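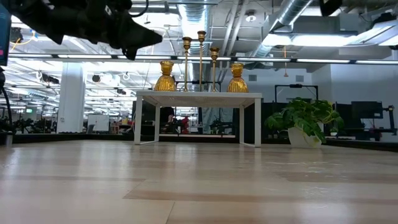
The white table with the brass candlesticks and gold vases, open day at Flendcombe.

Minutes, 31 December 2025

4. Report back on the November open day
Members who went along to Flendcombe spoke very warmly of it, and at some length. The arm was shown working at the decorated table, and our hosts kindly let us stand and ask questions for as long as we liked — longer than the program allowed. Several members favoured a second visit. Agreed to write and thank Gindent, and to ask whether 6 places could be held for us next time.

5. Newsletter
300 copies to be printed, colour cover if the budget allows.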